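Print this page | E-mail this page

# Pendside open day: bathroom station

Data card for the recordings made at the Itach bathroom station during the Pendside open day in June. Visitors watched from the Gurkcombe corridor.

## Contents

- 72 episodes, 19 of them run with visitors present
- 3,000 control steps maximum per episode
- Total size: 165 GB
- Views: fixed workspace camera, wrist camera

## Station

Two robot arms, one marked Franka Emika; parallel gripper. The mock bathroom has a tiled floor, white panelled walls and a toilet with brush and holder. Colour calibration was done once, before doors opened. 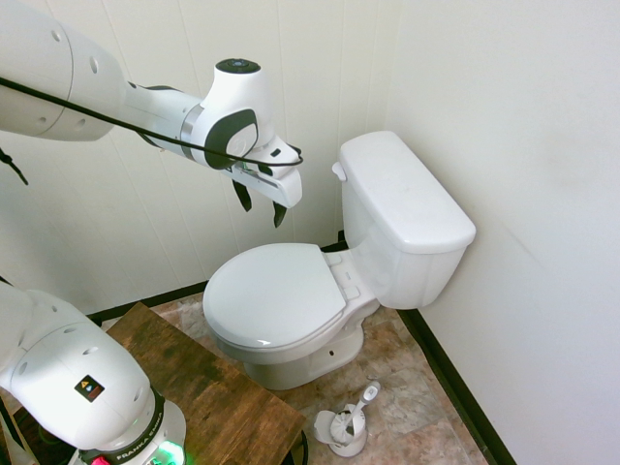
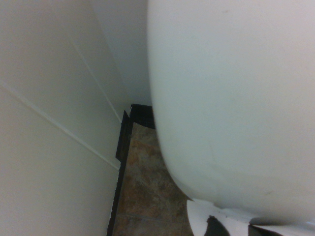

Bathroom station, Pendside. First: fixed camera. Second: wrist camera.

## Format

One folder per episode. Joint states are in CSV, video in MP4. Timestamps are local time. Wrist video is not rotated to match the fixed view.

## Known issues

- Lighting changes after 2 p.m. when the corridor blinds were raised.
- Episode notes use the old Verschueren labels; see `labels_old.txt`.
- Audio removed from all files.

## Use

Research and teaching. Ask before redistributing.

Contact: Pendside open day desk | © Itach | Back to top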